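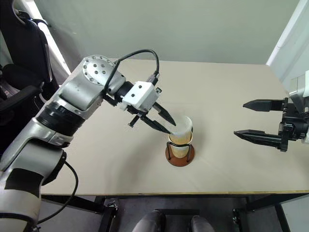
3.2 首次冲洗与水硬度设置

本节适用于 Vorkon 台式净饮机。开始前须完成 3.1 节的进水管连接，并确认机身放置平稳、进水阀处于关闭状态。

1. 取下水箱盖，装入滤芯，顺时针旋转至限位处。滤芯标签朝外。
2. 打开进水阀，检查接头有无渗漏。如有渗漏，关闭阀门，重新安装密封圈。
3. 接通电源。显示屏出现“F1”后，长按“冲洗”键，直至指示灯闪烁。
4. 在出水口下方放置容量不小于 1,000 毫升的容器。冲洗程序自动运行，其间不得断电。
5. 程序结束后倒掉容器内的水，再重复冲洗两次。
6. 同时按住“温度”键与“冲洗”键，进入硬度菜单。用“＋”“－”键选择 1 至 3 档，按“确认”键保存。

注意：冲洗水不可饮用。首次出水略呈灰色，为滤芯活性炭粉末所致，属正常现象。

小心：热水模式下出水口温度较高。使用纸杯时，水位不得超过杯高的三分之二，取杯时应握住杯身上部。

说明：硬度档位决定除垢提醒的间隔。设为 3 档时，累计出水 299 升后显示“C2”，应按 5.1 节执行除垢。更换滤芯后，计数不会自动清零，须在菜单中选择“复位”。

若显示“E4”，表示进水压力不足。检查进水阀是否完全打开、进水管有无弯折，然后重新执行第 3 步。

修订：2020-07-26　编写：Pin-yu Fang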